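This site uses cookies to keep you signed in. Accept / Settings

Saturday, late. Gleice and I finally got the Baltunell planner to stop throwing away good basket grasps, which cheered us both up no end! The handle check was using a stale head pose whenever the base was still rolling.
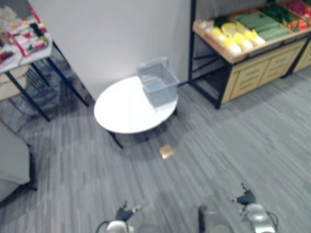 I've set the pose buffer to 18 entries for now (Afonso, shout if that hurts you), and replay went from 58 valid plans to 91. Next up, the carpet stripes and the depth filter.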